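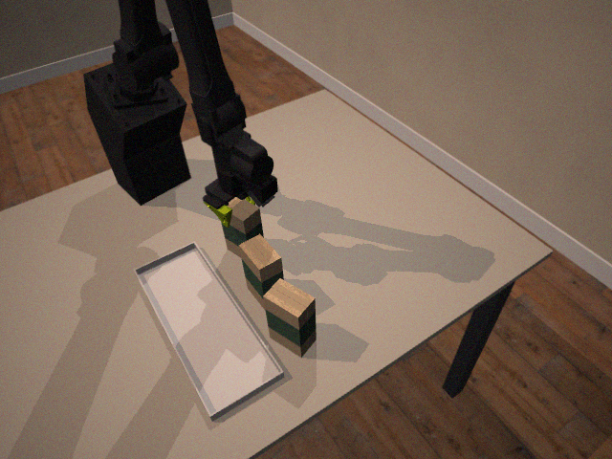
Print this page
E-mail this to a friend

Block Sorting Work Moves Ahead at Drurnell

6/23/20 -- The Drurnell group has started gathering examples for its new learning system, and most of the early ones are being made in simulation. The task is a plain one. The arm picks up small blocks standing in a row and puts them in a shallow tray, one at a time.

Dwynwen Gwynne runs the sessions. She steers the simulated arm by hand from a desk controller, and each full try is saved as one example. The system later learns by copying what she did. A good session gives over 14 usable examples. Tries where a block tips over are kept in a separate folder and will be looked at in the fall.

"I go slower than I want to," Gwynne said. "If I rush the grip, the system learns to rush the grip."

The row is moved a little between tries, and so is the tray. Lighting and floor textures will be changed too, once the Skilley software update is in. Until then everyone is asked to leave the room settings alone -- two sessions in February had to be thrown out over a changed table height.

Examples from the real arm at the Femwood lab will be added later. Morris is handling the file format, and questions about naming should go there first.

Anyone who wants to learn the controller can sign up with Gwynne. Training takes 3 hours and no programming is needed.

Search newsletter
Enter keyword
Go

Print | E-mail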